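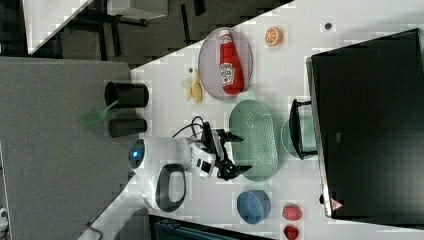
Gripper over the green colander, kitchen set, afternoon block.

1/ Thread on how we collect demonstrations for the tabletop policy, as a few people asked after my last post. It's mostly slow work and bookkeeping. I'll stick to what we do day to day.

2/ The goal for this round is plain: pick up a named item, put it in or on another named item, let go. "Put the banana on the plate." "Put the strawberry in the blue bowl." One person drives the arm, and we record the cameras, the joint positions and the gripper command.

3/ We have 3,245 episodes recorded since July. Of those, 2,122 are in the training set. The rest are either waiting for review or marked as rejects. We keep the rejects. They're useful later for teaching a model what a bad grasp looks like.

4/ An episode starts when the arm leaves its rest pose and ends when the gripper is open and clear of the item. Early on we let drivers stop recording whenever they felt done. That gave us a lot of clips with the fingers still closed, and the trained policy would hold on to things and hover.

5/ Layouts are messy on purpose. Cups on their sides, ketchup bottle lying on the plate, a bowl tipped over, fruit wherever it ends up. Our first batch had everything upright with plenty of space around it, and the policy trained on it was lost as soon as a cup fell over.

6/ Masaru Honda wrote the script that deals out layouts. It picks the items, a rough zone for each, and whether each one is upright or on its side. The driver sets the table from that list. It takes a minute or two, and it's the part everyone tries to skip by the end of a shift.

7/ The colander is the hardest item in the set for us. It has a thin rim and lots of small holes, and the depth camera gives patchy readings on it. Drivers end up going for the rim from above with one finger inside and one outside. We ask for that grasp every time now, so the examples agree with each other.

8/ On that point: if two drivers do the same task in two very different ways, a simple policy may average them and do neither. Samira Zein approaches from the left almost always. Masaru comes straight down. We kept both styles but tagged each episode by driver, and we check results per tag.

9/ The round fruits give trouble too. The raspberry rolls if the first finger touches before the second. We tell people to pause above it, line up, then close. The pause costs a second of recording and we trim some of it afterward — not all, or the motion gets jerky.

10/ Labels. Each episode gets one sentence, typed by the driver before the arm moves. Afterward a second person watches the clip and types their own sentence without seeing the first. If the two disagree on the item or the target, it goes to a third person.

11/ That check caught 236 episodes so far. Most were simple mixups between the bowls. "Put it in the bowl" isn't enough when there's more than one on the table, so color is now required in the sentence. It should have been from day one.

12/ Tooling, for those who asked. Recording runs through Wolix, which is the small logger we wrote in house. Review happens in Plarum, a web page with a video player and four buttons. Neither one is fancy. Plarum loads the next clip while you're watching the current one, and that sped up review more than anything else we tried.

13/ Things that ruin an episode: a hand in view after the start, the cable catching on an item, a dropped camera stream, the wrong sentence. A failed grasp followed by a good one does not ruin it. We want those. A policy that has never seen a second try doesn't make one.

14/ We threw out 81 episodes in one go last month. A camera mount had slipped a little and the calibration was off for a whole shift. Now every shift begins and ends with the arm touching two fixed points on the table, and the logger compares them with the saved values.

15/ How many examples per item is enough? I don't have a clean answer. The banana was reliable early. The spatula still isn't, mainly because it lies flat and the fingers hit the table. We're adding more spatula episodes this week and leaving the banana alone.

16/ Next up is a second table with the same items and different lighting, so we can see how much of this carries over. Samira is setting up the layouts for it. I'll post the per-item success rates once the first test run is through review.

17/ Replies are open. If you've worked with thin rims or anything full of holes, I'd like to hear which camera angle you settled on — ours is still up for debate.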